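Pirnavbridge Ferry House

The Pirnavbridge Ferry House is a large oil painting by Severin Thaler, showing an old ticket house on a riverbank long after the last boat had gone. It is the best loved of his river pictures, and it hangs today in the reading room at Semaan, where visitors are welcome to sit with it as long as they like.

Thaler began the work one February and kept at it for 14 months, which was slow even for him – he was known to scrape off a whole sky over breakfast and start again by noon. His friend Esi Ankrah, who lived upriver, lent him a shed to paint in and later wrote fondly of the smell of linseed in her coats.

The canvas was first shown at Staltomov, in a group of 45 works, and drew around 2,000 people.
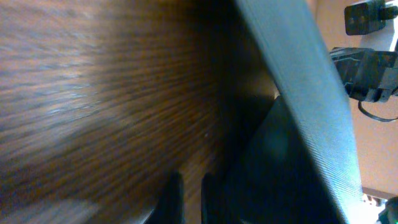 Valdir Bezerra cleaned it some years later and found an earlier version of the roof under the paint, with a little chimney that Thaler had plainly thought better of.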